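Stop Making Me Download an App to Eat Lunch

Opinion, by Cempaka Menon
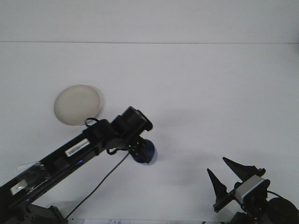 Should a restaurant be allowed to drop the paper menu completely? Only if it keeps a few printed copies at the door for anyone who asks.

That's my whole position. Small ask. And yet.

Last March, lunch at Trekden, the sandwich place near my office. Code on the table. Code opens a page. Page wants an app. App wants my email, my birthday, my location. I wanted soup. Took 16 minutes to order it and by then half my break was gone.

My neighbor Barbara Szulc is past 60 and has a phone that does calls and texts, which is all she wants from it. She used to eat there every week. She doesn't now. Was she asked? No. She got told the menu was "on your device" and she went home and made toast.

I know the arguments. Prices change, printing costs money, staff are short. Fine. Print 4 copies. Black and white, stapled, cross stuff out with a pen when the fish runs out. Diners did this for decades and we all managed to recieve our eggs.

And the tipping screen! Comes up before the food does. Tip for what, I did the typing.

Fedoruk, two doors down, still has a chalkboard. You look up, you read, you say it to a person. The line there moves faster, I'd swear to it. Food's a bit worse, to be fair. The rye is dry. I go anyway, and so does Barbara, and we both pay cash becuase they still take that too.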